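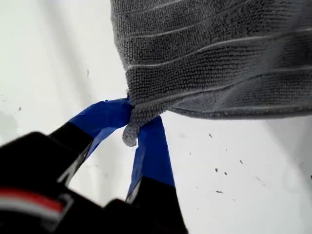

Losano is a marathon screening of one long fantasy saga, shown from the first film to the last in the small cinema of Pimdale. We do it every April, in the extended versions, with breaks for food and for walking a little. Many people write to us with the same questions, so we collected the answers on this page. One thing first: bring something soft to put behind your neck. A thick gray towel with a looped pile, rolled up, does it very well, and it takes less space in the bag than a pillow.

How long does it take?
The whole program is 24 hours, counted with the breaks. We start at 10 in the morning and we finish at 10 the next morning. The doors open at 9.

Do I have to stay for everything?
No. You can go out and come back as many times as you want, if you keep your wristband on. After midnight the front door is locked for safety, and you must use the side door on Pacheco Street and ring the bell. Please wait a moment, the person who opens is often sitting in the hall and watching too.

How many seats are there?
The hall has 273 seats. Seats are not numbered, except the back row, which is kept for people who use a wheelchair and those who come with them. Write to us before you come if you need a place there.

Can I keep a seat for a friend?
Only one, and only until the first film begins. In the past years we had coats lying over half of a row and this made some bad feeling.

What does a ticket cost?
A ticket for the full program is 40 dollars. It includes soup in the evening and breakfast. We don't sell tickets for single films. We tried it two years ago and the line at the door was still there when the second film started.

Which versions do you show?
The extended versions, always. We know that some of you prefer the theatrical ones, and we read your letters. I have some sympathy for this opinion, especially for the middle film, but the vote last year was very clear.

Are there subtitles?
Yes, in English, for all films. They are on the screen from start to end and we can't switch them off for a part of the hall.

May I bring my own food?
You may bring cold food and drinks with a lid. Please no hot dishes and nothing with a strong smell. The kiosk in the lobby sells coffee, tea, popcorn and sandwiches until 2 in the night, and opens again at 6.

May I come in costume?
Of course, we are happy when you do! Swords and bows must be made of foam or soft plastic, and tall hats come off when the lights go down. There is a room for changing behind the ticket desk — small, with one mirror.

Is it suitable for children?
From 12 years, together with an adult. Some battles are long and loud, and the spider part is not nice for everybody.

Where can I sleep?
In your seat, or on the carpet in the upstairs lobby, where we turn down the lights after midnight. If you want a real bed, the Takemden guesthouse is a short walk from us. Reserve early, they have few rooms.

What is the quiz?
Between the films we put questions from the books and the films on the screen. The one with the most points gets a jigsaw puzzle of 1000 pieces with the map on it. Phones are allowed only to send in your answers.

Can I get my money back?
Until the end of March, yes, the full amount. After this you can give your ticket to another person, and you only need to tell us the new name by email.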